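Foro de Casa y Bricolaje > Muebles > Herrajes
Tema: ¿Pomo o tirador para cajones pequeños? Muebles blancos

lucieperron
Buenas. Tengo que cambiar los herrajes de todos los muebles del dormitorio y del estudio. Son 11 cajones en total, todos blancos, y los que llevan ahora son unas asas doradas que venían de serie y que no me gustan. Dudo entre poner pomos redondos oscuros o tiradores de barra. Los cajones de las mesillas son estrechos y los de la cómoda bastante más anchos. ¿Ponéis lo mismo en todos o mezcláis?
Otra duda: las asas van con dos tornillos y el pomo solo con uno, así que me quedarían agujeros a la vista. ¿Con qué se tapan para que luego no se note?

vfortin
Pomo en las mesillas y barra en la cómoda, del mismo acabado. Un cajón ancho con un solo pomo en medio se abre torcido si tiras un poco de lado, y más si va cargado de ropa.
Los agujeros con masilla para madera de dos componentes. Rellenas por delante con un poco de exceso, dejas secar hasta el día siguiente, lijas con grano fino y retocas con el esmalte. La masilla al agua merma y a los meses aparece el hoyito.

TannerB
No estoy de acuerdo con lo de mezclar. Yo tengo pomos en todo, también en una cómoda ancha, y lo que hice fue poner dos por cajón. Queda más tradicional y no tienes que andar buscando dos modelos a juego, que luego el negro de uno no es el negro del otro.

vfortin
Dos pomos está bien si abres con las dos manos. Yo abro los cajones con una, y con la otra llevo la ropa doblada. Con dos pomos acabas tirando de uno solo y estás en las mismas.

TannerB
Depende de las guías. Con guías decentes tiras de un lado y sale recto igual. El problema ahí son las guías, los pomos no tienen culpa.

lucieperron
Las de la cómoda son de rodillo, de las baratas. Las de las mesillas ni idea, van suaves.

karine_ouellet
Con rodillo, barra. Lo digo con una cómoda de rodillo en casa y dos pomos por cajón. Se atasca cada vez que tengo prisa.
Sobre el tamaño: para una mesilla no te pases de grande. Yo compré unos pomos Drulteo de 40 mm que en la web parecían discretos y en un cajón bajito se comían todo el frente. Los acabé poniendo en el armario del pasillo. Antes de comprar recorta un círculo de cartulina del diámetro que sea, lo pegas con cinta de pintor y lo dejas puesto un par de días.

lucieperron
Lo de la cartulina me lo apunto. ¿Y la altura? He visto mesillas con el pomo en el centro exacto del cajón y otras con el pomo más bajo o más alto.

kgosselin
Centrado a lo ancho siempre. A lo alto cada cual hace lo que quiere. En muebles bajos hay quien lo sube, para no agacharse tanto. A mí en una mesilla me gusta pegado a la parte baja del frente, y desde la cama se agarra igual de bien. Pongo dos de mueble blanco liso.
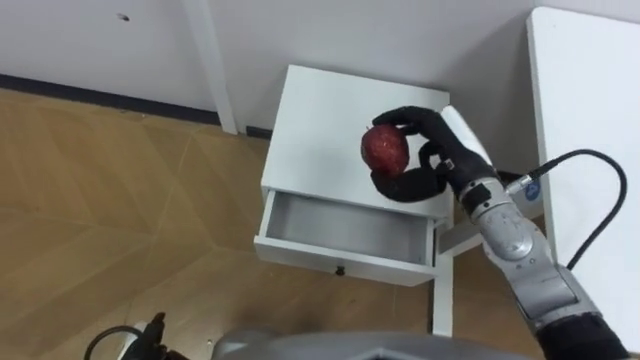
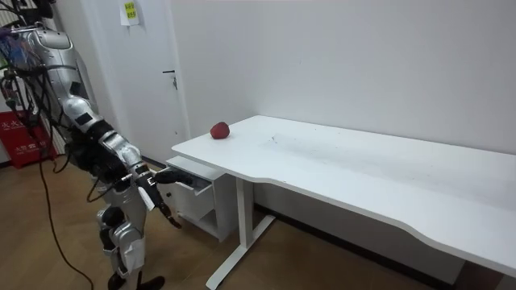 Cajón abierto en las dos. El pomo bajo, pequeño y oscuro, es el de la primera.

karine_ouellet
Ese tamaño es el que yo decía, pequeño. En oscuro sobre blanco se ve de sobra sin necesidad de que sea grande.

TannerB
A mí tan abajo no me convence. Cuando el cajón pesa, tiras desde abajo y el frente hace palanca. En un cajón encolado y con un par de clavos, con los años se despega por arriba.

kgosselin
En una mesilla no hay peso. Un libro, el cargador y unos pañuelos. Para la cómoda sí te daría la razón.

TannerB
Tú no has visto mi mesilla.

vfortin
Con la altura lo único que pediría es que sea la misma en toda la habitación. Si en una mesilla va abajo y en la otra centrado se nota desde la puerta.
Por cierto, a quien vaya a taladrar: plantilla. Un trozo de tablero fino con un tope en el canto, haces el agujero una vez bien medido y lo repites en todos los cajones. Taladra desde la cara vista hacia dentro y con un taco de madera apretado por detrás, así no salta la pintura por el interior. Y broca nueva. La mía estaba gastada y me dejó un cerco en el esmalte que tuve que repintar.

lucieperron
Gracias, no había pensado en lo del taco. ¿De qué diámetro la broca? El tornillo que trae el pomo que estoy mirando es M4.

vfortin
Para M4, broca de 4,5 o de 5. Con la de 4 justa entra forzado y si te has desviado un poco no hay manera de corregir. Con 5 tienes algo de juego y la base del pomo lo tapa.
Mira también el largo del tornillo. Los que vienen en la bolsa suelen ser para un grosor estándar, y en frentes dobles se quedan cortos.

karine_ouellet
Y al contrario, si el frente es fino, el tornillo hace tope antes de apretar y el pomo baila. Una arandela por dentro y arreglado.

lucieperron
Otra pregunta, ya de dinero. En una tienda de aquí, Gauthier, me piden 149 euros por el juego completo, barras de la cómoda incluidas, marca Risgate, en negro mate. ¿Os parece normal?

TannerB
Caro. En cualquier ferretería de barrio los tienes por bastante menos, sin marca y sueltos. Un pomo es una bola con un tornillo.

kgosselin
Hombre, una bola con un tornillo que tocas todos los días. Los negros baratos que puse en la cocina perdieron el color por el canto en menos de un año y ahora se ve el metal. En un dormitorio aguantarán más, pero yo preguntaría si es pintado o anodizado.

TannerB
En la cocina hay grasa y friegas con desengrasante. No es comparable.

lucieperron
Pregunté el lunes y no sabían si era pintado o anodizado. Me van a dejar un pomo suelto para probar en casa.

karine_ouellet
Pues pruébalo con la luz de la tarde. Hay negros mate que con luz directa tiran a gris.

vfortin
Y pásale la uña por el canto. Si es pintura floja lo notas enseguida.

lucieperron
Actualizo. He tenido el pomo tres días pegado con masilla adhesiva en una mesilla, primero centrado y luego bajo. Me quedo con bajo. Para la cómoda barras, del mismo acabado. Lo de la uña, bien, no ha marcado nada. Al final no compro el juego completo, me venden las piezas sueltas y me ahorro las del estudio, que de momento se queda con las asas.
Los agujeros viejos ya están rellenos con la de dos componentes. Me falta lijar.

vfortin
Lija con taco, no con los dedos, o te queda un valle.

TannerB
¿Y las guías de la cómoda las cambias o las dejas?

lucieperron
Las dejo hasta que se rompan.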